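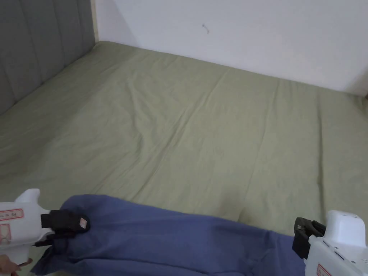 **Why does a gripper stop closing partway through a folding job?**
The jaw motor has usually overheated and tripped its current limit, most often from holding a squeeze too long.

## Clearing the fault

1. Let go of the cloth and set both grippers down.
2. Switch off power at the pack. Wait 15 minutes.
3. Check the jaw for lint or thread. Pull it out with tweezers – no blades near the pads.
4. Power up and cycle the jaw 6 times with nothing in it.
5. Set grip force to 50 percent and try one fold.

If it trips again, stop using that gripper. Tag it with fault code 435 and send it to Mebrat Yilma at the Grisness bench. Keep fingers out of the jaw during step 4.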